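Astuces d'atelier : régler le logiciel d'un robot qui range le coin café

Ranger un coin café paraît simple tant qu'on ne l'a pas confié à un programme. Les conseils qui suivent viennent de nos essais chez Stirkine, avec le planificateur Ledberg et le module de perception Clemness. Ils valent pour la plupart des outils du même genre.

Commencer par la liste des objets

Avant de toucher aux paramètres, écrivez la liste de ce qui traîne sur le plan de travail et donnez à chaque chose un nom unique. Chez nous, « gobelet » désignait à la fois le gobelet en papier et le petit gobelet en plastique, et le planificateur envoyait l'un à la place de l'autre. Nous avons aujourd'hui 12 classes. Au-delà, les confusions augmentent plus vite que les services rendus.

Séparez aussi l'objet de son état. Un manchon en carton plié à plat et un manchon ouvert sont le même objet avec deux poses de prise différentes. Dans Ledberg, cela se règle avec le champ « variante ». Ne créez pas une deuxième classe.

Le plastique transparent

C'est la première cause d'échec. Une boîte transparente renvoie une profondeur fausse ou pas de profondeur du tout, et le module prend le contenu pour le contenant. Quelques réglages utiles :

Appuyez-vous sur le bord de la boîte. Un joint ou un liseré de couleur se détecte bien mieux qu'une paroi.
Fixez la hauteur de la boîte dans le modèle, au lieu de la laisser estimer à chaque image.
Déclarez le couvercle comme un objet à part, avec une zone de pose à côté de la boîte. Sinon le planificateur le croit toujours fermé.
Pour les touillettes et les pailles emballées, baissez le seuil de confiance et demandez une deuxième vue avant la prise.

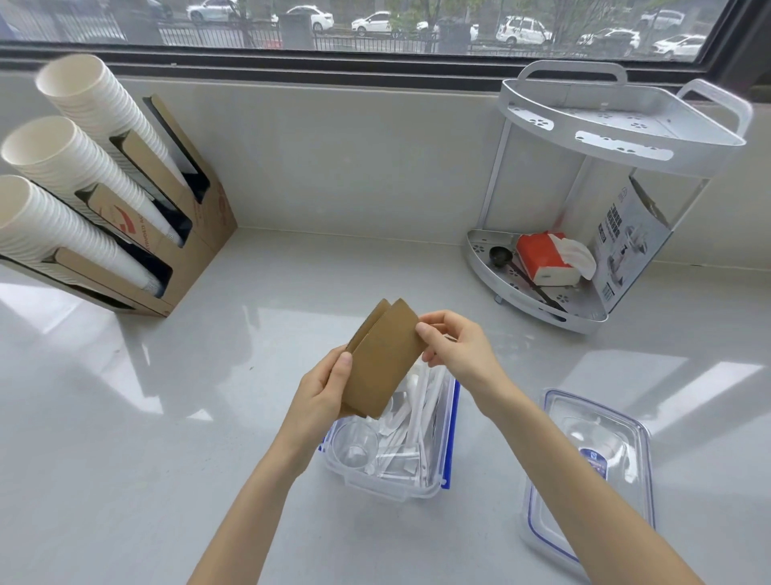
Pour la dépose, ne visez pas le fond. Prenez un point à 2 cm au-dessus du contenu mesuré et ouvrez la prise à cet endroit. Les objets légers tombent sans s'accrocher, et le contrôleur de force ne se déclenche plus au premier contact avec une cuillère. Si l'objet est souple et tenu à deux mains, faites lâcher une main d'abord, puis l'autre. Avec une ouverture simultanée, il part de travers une fois sur trois.

Les reflets et la fenêtre

Un plan de travail brillant face à une fenêtre change d'aspect toute la journée. Enregistrez une séquence de calibrage à 11 h et une autre en fin d'après-midi, puis comparez les masques. Les taches de lumière qui passent pour des objets sont faciles à repérer : elles n'ont pas d'épaisseur. Un filtre sur la hauteur minimale suffit à les éliminer.

Masquez aussi tout ce qui se trouve au-delà de la vitre. Les voitures dans la rue ne gênent pas la prise, mais elles occupent le suivi de mouvement et ralentissent la boucle. Un simple polygone dessiné à la main dans Clemness règle la question. Pensez à le refaire si la caméra a bougé.

Garder des journaux lisibles

Notez pour chaque essai la classe, la variante, la force maximale et la cause d'arrêt. Nous utilisons Sithole pour relire les séquences ; un tableur convient très bien au début. Sur nos 531 derniers essais, le tri par cause d'arrêt nous a montré que le couvercle posait plus de problèmes que tout le reste du coin café.

Changez un seul paramètre à la fois et sauvegardez la configuration sous un nouveau nom avant chaque série. Les noms du type « test_final » sont à bannir, mettez plutôt le paramètre modifié et sa valeur.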